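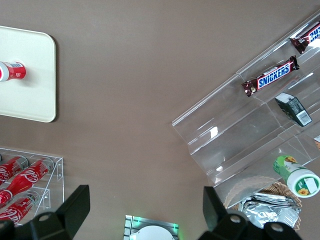

사진: Leire Calvo

사무실 간식 코너 드디어 손대기 시작함ㅋㅋ 화요일 저녁에 혼자 남아서 이러고 있다

투명 아크릴 캔 거치대 진짜 잘 샀어요. 콜라를 눕혀서 넣는 2단짜리인데 Grornby에서 주문했고 배송비가 700원이었음. 칸에 세 캔 눕혀놨는데 로고가 보이니까 괜히 편의점 같고 좋다!

하나는 아직 흰 트레이 위에 누워 있음. 저것도 거치대로 보낼지 그냥 트레이에 둘지 고민 중

오른쪽 계단식 진열대는 스니커즈 자리. 근데 투명이라 조명 받으면 엄청 번쩍거려요 (지문도 장난 아닐 듯... 극세사 천 사야 하나)

스니커즈 두 개 올려놓으니까 좀 휑하죠? 아래 칸에는 견과류 소포장 놓을까 하는데 Anjana가 자꾸 젤리 놓자고 함. 젤리는 봉지가 흐물거려서 안 서 있는다고요ㅠㅠ

아 그리고 물어보신 분 있어서, 진열대는 Nalport 거예요. 길이는 안 재봤고 책상에 놓으면 자리 꽤 차지합니다. 좁은 탕비실이면 캔 거치대만 먼저 사보는 거 추천

젤리 vs 견과류 의견 받아요. 내일 점심 때 장 보러 갈 거라 그 전까지만!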